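Aug 22, 2023

Up at 5:30. Coffee, then the pre-trip on the gray car before anybody else was awake. Left rear tire was low again. I put air in it and wrote it in the log, the third time this month, so it goes to the shop on Thursday whether I have a lesson booked or not.

First student was Tia Bloxham at seven. She is 19 and has put off driving since high school. Her mother booked the six-hour package and Tia has used three of the hours, all of them on the back streets in Drustley. Today I had her drive out to Fitzgerald and back on the two-lane. She was fine up to 45 and then her hands locked up on the wheel and she stopped checking the mirrors. I didn't say anything for a mile. Then I asked her what color the car behind us was and she didn't know. We did that a few more times and by the turnaround she was telling me before I asked.

Her parking is still poor. She turns too early and then tries to save it instead of pulling out and starting over. I told her the examiner won't mind one correction, taken slowly. We did four tries behind the feed store and the last one was good enough to pass. Her road test is the second week of September if the Rukbridge office doesn't move the dates again.

Had a gap from nine to eleven. Went through the bills. The dual brake on the gray car needs a new cable and the quote is $424 with labor. I called the other place in Vurnidden and they wanted more and couldn't look at it for two weeks, so I said yes to the first one. Odometer says I have put 1,884 miles on that car since the last oil change and most of it was in second gear with somebody riding the brake, so I can't complain. 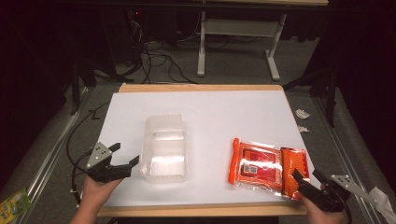
Igor Tokarz came by at eleven to talk about the classroom hours. He wants to run the teen course over two weekends in September in place of the weeknights. His thinking is that the kids are tired after practice and half of them stare at the wall by eight o'clock, and he is right about that. My worry is the parents, who like a weeknight because they can drop off and run errands. We went back and forth on it over lunch. I'd brought nothing, so lunch for me was snacks, the kind in a crinkly orange bag with the red middle, and Igor had his sandwiches. In the end we agreed to try one weekend class and one weeknight class and see which fills up. He is going to redo the sign-up sheet. I have to call the church about the room on Saturdays.

He also thinks we should raise the price of the single lesson. I said not before the new year. We have people who pay one lesson at a time out of what they make that week, and I would sooner keep them than have them quit with two hours to go.

Two lessons in the afternoon. The one o'clock was a man in his sixties who moved down from the city and never needed a license. Good driver already, I suspect he has been driving somewhere without one, but I didn't ask. He rolls his stop signs. I made him say "stopped" out loud at each one before he could go and he didn't like it much, but he did it. He booked two more.

The three o'clock didn't show. I waited 20 minutes in the driveway, called twice and left. Same family as in July. I'll charge them for it this time – I let it go last time and I should not have.

Used the free hour to drive the Rukbridge test route by myself. They have torn up the road by the bank and the left turn there now has a temporary light with no arrow. Somebody is going to fail on that turn. I will take every student through it until the work is done, starting with Tia on Friday. Also the 25 sign on the hill is behind a tree branch. I called the town about it and got the machine.

Home by six. Washed the car, because the dust out by Fitzgerald gets into everything, and vacuumed the back seat. Found a glove and two pens. Supper was leftovers.

To do tomorrow: church about the room, student records for Igor, order more of the practice booklets – we are down to one box. Call the no-show family before nine. Bed early, first lesson is at 6:30 and it is the boy who stalls.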